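A table should be left bare

When I moved to Girville, I had the habit of putting things on every table. A cloth, a bowl, the letters I did not want to open. My neighbor Impi Aaltonen kept hers clear, and I thought it looked cold.

Now I think she was right. A table that is always full is only a shelf - you must clean it before you can eat or write. I cleared mine in April and I use it more than before. 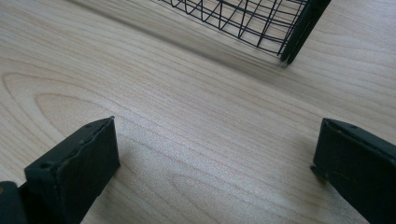
I also started to look at the grain, the long curved lines and the pale color. For years I kept a cloth over this, and I regret it a little.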